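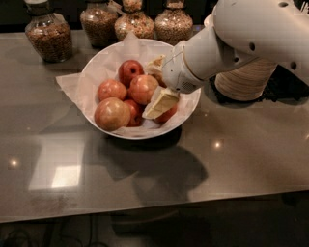
Counter and open food checks at the Lostach kitchen are done in April and again before the fall bookings start. This sheet covers the serving counter, the fruit and snack bowls, and the small storage shelf under the window. The bowl of apples on the gray-brown counter is in the usual style for the site: white bowl, parchment liner with the corners folded over the rim, fruit piled in the middle. Comments on it are under items 4 to 8. Anything marked "Fix" should be closed out before the next check.

Site: Lostach, shared kitchen
Checklist: Stullura Open Food and Counter Check, short form
Time started: 9:40 a.m.
Ratings used: OK, Watch, Fix, N/A

COUNTER

1. Surface clean, no crumbs or sticky spots
OK. Wiped before the check. Glossy finish shows streaks under the ceiling lights. Streaks are not a finding.

2. Surface free of chips, cracks and open seams
Watch. Hairline gap in the sealant where the counter meets the wall, left of the sink. Was noted last time. Has not grown. Reseal when the plumber is next on site.

3. Items kept back from the counter edge
OK.

FRUIT BOWL

4. Bowl sound, rim smooth, no chips
OK. Spare bowl in the cupboard has a chip on the foot. Remove it.

5. Liner clean and suitable for food
OK for material. White parchment, food grade, from the Gukodar roll kept in the second drawer. Replace the sheet each time the bowl is refilled. Shaking it out and putting it back does not count as replacing it.

6. Liner does not stick out past the bowl
Fix. Corners drape onto the counter, with one flat corner extending well out on the left. A sleeve or a tray can catch it and pull the bowl. Trim the sheet or tuck the corners under.

7. Whole fruit sound, washed before it goes out
OK. Mixed red, pink and yellowish apples. Washing log signed for the morning. Turn the apples at the underside when checking for soft spots, as bruises tend to be on the ones at the bottom.

8. One kind of food per bowl, nothing unwrapped on top of whole fruit
Fix. Two pale chunks are in with the apples, the larger one lying on top of a red apple at the right side. Could be white chocolate or butter going by looks, and either one contains milk. Unlabeled pieces of this kind are to be treated as an allergen until someone can say what they are. Take them out, rewash the apples, put in a new liner. If the pieces are meant to be served, they need their own covered dish and a label.

9. Allergen card next to open food
Fix. Card holder is in the drawer with the batteries. Put it back on the counter and fill it in. Pencil is not acceptable on the card.

10. Other containers near open food stable and standing flat
OK. Beige ridged cylinder to the right of the bowl has its base flat on the counter. Leave a hand's width between it and the bowl so both can be lifted without knocking.

STORAGE SHELF

11. Dry goods closed and dated
Watch. 3 bags of oats open, clipped but not dated. Date on opening, not on delivery.

12. Shelf load within limit
OK. Limit is 40 pounds, label still readable.

13. Cleaning products kept apart from food
OK. Moved to the tall cupboard since the last check.

HAND WASHING

14. Soap, paper towels and a lined bin at the sink
OK. The Rawashdeh dispenser drips when filled to the top. Fill to the line.

15. Water comes hot within a reasonable time
Watch. Reached 100 degrees Fahrenheit, but slow. Run the tap before people arrive.

OPEN ITEMS

Items 6, 8 and 9 are rated Fix. Items 6 and 8 can be done together in a few minutes with a fresh sheet of parchment. Item 9 needs a new card from the office.

Items 2, 11 and 15 are rated Watch and carry over to the next sheet.

Keep this copy in the folder by the door for 3 years. The copy taped inside the cupboard is out of date and should come down.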